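Pues ya tenemos novedades de Lerkari, el juego de aventuras por turnos que el estudio Brarkside lleva enseñándonos a cuentagotas desde la primavera. Sale en septiembre para PC, y yo ya he despejado la agenda (bueno, casi).

Esta vez nos toca llevar el correo por Toltness, un pueblo minero donde cada vecino te pide un favor más raro que el anterior. Según el estudio hay 363 cartas que repartir y 1.554 líneas de diálogo solo para las cabras. ¡Para las cabras! Yo con eso ya estaba vendido.
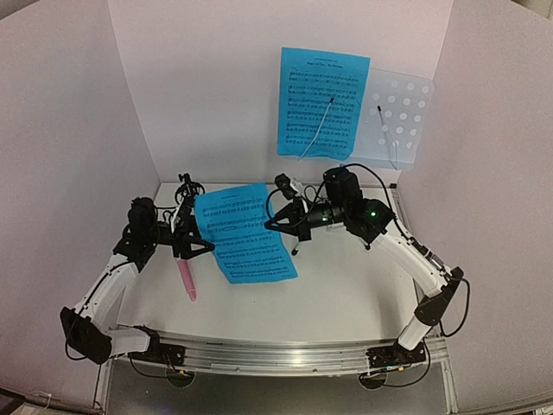

También cambian los combates: ahora puedes salir del lío discutiendo, y si pierdes la discusión te quedas sin sombrero hasta el día siguiente. En la demo me pasó tres veces seguidas con el mismo cartero rival – un pesado – y acabé cargando partida.

Lo que no me convence tanto es el mapa, que sigue siendo un jaleo en cuanto llegas al barrio de Stasiv. Dicen que lo están retocando. La demo sigue disponible hasta el lanzamiento y guarda el progreso para el juego completo.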